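Gallery: The Kitchen Table Scenes

Jun 4, 2018

Welcome in, and thanks for stopping by! We have been promising a gallery page for Ilia, our motion planner, for so long that a few of you had started writing in to ask where it was. So pour yourself something and have a look around. Everything on this page comes out of Hekell, the simulator we use to try the planner on messy household tables before we let it near a real arm, and each entry says a little about what the software was up to.

A word on how the runs work, for those new to Cukeck. Each scene is shuffled 200 times, with objects nudged, turned and swapped from our small library of household things, and Ilia gets 5 tries at finding a path to the target in each one. The perception side only hands over rough shapes, so the planner has to be polite around anything it isn't sure of (thin handles and open cages are the usual troublemakers, and we have grown almost fond of them).

Striped container, pink fan, blue-capped bottle

One of our favorite layouts, with the toy container smiling away on the left and the black gripper finger close by in the foreground. The bottle stands right in front of the fan's base, so in this view the shape fitter has to tell two overlapping things apart, and the long silver handle on the drawer behind gives the collision checker something slim to think about as well.

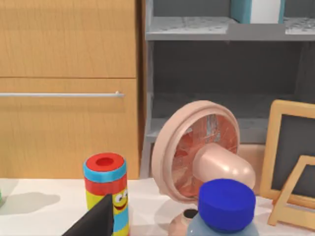 Coming next: drawers

Pulling a drawer open while the table stays full is the job we have set ourselves for August. Morgan, our little replay tool, can already step through a saved plan one waypoint at a time and color each one by how close it comes to a collision, and it happily loads 1000 waypoints without slowing down. Version 2 will let you drag an object and watch the path replan as you go, which is a lot more fun than it sounds!

If you have a table layout you would like us to build, send it along through the contact page. Cluttered ones are especially welcome.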